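Fetar Student Robotics Club
Minutes of the regular meeting, 17 September 2026

Present: Kendra Doucette (chair), Margus Šimkus, Piret Siliņa, Gunārs Uibo, Aigars Jankauskaitė (faculty advisor, from item 3)
Minutes: Piret Siliņa

1. Minutes of the August meeting
Approved with one correction. The August minutes said the Corisent grant covers travel. It covers parts and software only. Travel is paid out of dues.

2. Budget
Margus reported a balance of $889. The Corisent grant of $1000 has been approved but has not reached the club account. Kendra will write to the student activities office to ask for a date. No spending over $256 until the money is in. Margus asked that receipts be handed in within five days of purchase and that names be written on them. Two from the summer still have no name.

3. Packing project
The project is our entry for the Kutik Cup, in the tabletop tasks division. The task is to put mixed office supplies into an open cardboard box with two arms. Gunārs presented.

The item set now includes markers, clear tape and red-handled tools. The rules allow teams to choose their own items as long as there are at least three different shapes. Gunārs would like to keep the set as it is until the first trial and then decide whether to make it harder.
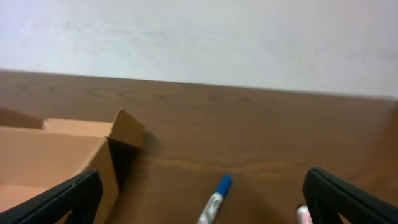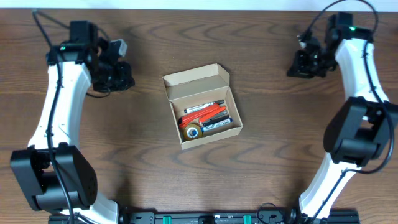

Fetar Student Robotics Club, Packing Project Team

Discussion of the wrist view. Margus said a marker between the fingers shows up well against the table, but the lower part of the view gets dark and the print on the barrel is blurred. He does not think the print matters for this task. Cap color is enough to tell the blue one from the others. Piret asked whether the shadow next to the box could be confused with the edge of the box. Gunārs has not checked this and will look through the recordings.

Discussion of the overhead view. The whole box can be seen with both arms pulled back, so the team will use this view to judge whether a run is finished. Kendra asked that the arms go back to a position clear of the box at the end of every run, so that final views can be compared.

Order of packing. Margus is in favor of putting the tape in first, in a corner, with the long items next to it on a diagonal. Piret would rather let the order be free and record more runs. Aigars said that a fixed order is easier to train on but that the judges may hand over the items in any order. Agreed to record a fixed order first and a free order after that, and to keep the two sets in separate folders.

Lid flap. The rules do not say whether the box has to be closed. Kendra will ask the organizers. Until there is an answer, the flap stays open in all runs.

Number of runs. The target is 256 good runs before the October trial. A run where an item is dropped and picked up again counts as good if the item ends up in the box. A run where a person touches the box or the items does not count.

4. Software
Piret has moved the recording script to the lab computer. The old version on Margus's laptop should no longer be used. File names now have to include the operator's initials. There was some disagreement on whether to rename the older files. Left as is for now.

5. Lab access and safety
Aigars reminded members that the arms are not to be powered on by one person alone. The utility knife stays closed in all runs and is put away in the drawer when the session ends. New members need to read the safety sheet and sign it before they operate anything. Gunārs has copies.

6. Paulauskas Hall open house
The club has been asked to have a table. Kendra and Gunārs will go. It was decided to show recordings only and leave the arms in the lab.

7. Other business
Margus asked for a second key to the parts cabinet. Aigars will request one.

Action items
Kendra: write to student activities about the grant; ask the Kutik Cup organizers about closing the box
Gunārs: check the recordings for the shadow question; safety sheets to new members
Piret: set up the two folders; post the file name format by the lab computer
Margus: collect missing names on summer receipts
Aigars: cabinet key

Meeting adjourned at 6:40 p.m.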